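Vitby Tabletop Letter Box

Sold by Zatine Paper & Post
Item: Vitby letter box, standard size
Availability: In stock, ships in 2 business days 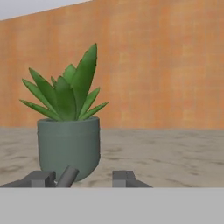 The Vitby is a lockable collection box for handwritten letters. Libraries, schools, shops and town offices use it for holiday mail, pen pal programs, reader letters and suggestion drives. It sits on a counter or table and takes ordinary envelopes up to business size, as well as postcards and folded sheets with no envelope at all.

We started making the box after a local weekly paper asked us for something sturdier than the decorated cartons it had been putting out every winter. The cartons sagged, the slots tore, and letters from children ended up bent or stuck under the bottom flap. The Vitby has a steel body, a rolled edge on the slot and a floor that lifts out for cleaning.

Details

Body: powder-coated steel
Height: 14 inches
Capacity: almost 200 letters, depending on thickness
Slot: top front, angled toward the user
Lock: cam lock on rear door, 2 keys included
Feet: rubber, replaceable
Colors: red, dark green, white
Price: $56

The front panel is plain so that you can put your own sign on it. A clear sleeve for a printed card is riveted above the panel. Tape and stickers come off the powder coat with warm water and dish soap. Please do not use paint thinner or nail polish remover, which will dull the finish.

Choosing a size

The standard box suits a single classroom, a branch library or a store counter. If you expect a whole school district to use one box, look at the Zaton floor model – it holds far more and has a wheeled base. The Zaton uses the same lock and can be keyed alike on request, so one key opens every box you own. Ask for this when you order. We can't change the lock for you after the box ships.

Setting up a letter drive

Put the box where children can reach the slot without a stool. Empty it at the end of each day during busy weeks. If you plan to print letters in a newsletter or newspaper, post a notice beside the box saying so, and say whether last names will be left out. Our sign pack has a card with this wording already on it.

The sign pack also includes a "Please include a return address" card and two blank cards. It is sold separately and fits the sleeve on both models.

Bezawit Demissie in our customer office keeps a list of sample notices from past letter drives and will send them at no charge. Write to her through the contact form and mention whether your drive is for children, adults or both.

Shipping and returns

Boxes ship fully assembled. Keys are taped inside the shipping carton, in a small brown envelope – check for it before you recycle the packaging. Unused boxes can be returned within 30 days. Printed sign cards can't be returned once the wrapper is open.

Orders for the holiday season should reach us by the end of September if you want dark green, as that color is coated in small batches. Red and white are kept in stock all year.

Replacement parts

Keys, feet, card sleeves and the lift-out floor can all be ordered one at a time. For keys, we need the number stamped on the face of the lock. Boxes bought before we changed lock suppliers have an Athanasiadis lock, and keys for those take longer to cut. Send a photo of the lock if you aren't sure which one you have.

Questions about bulk orders and school purchase orders go to Tamara Manole in sales. Tax-exempt buyers should attach their certificate to the first order only.

Page updated 2019-07-19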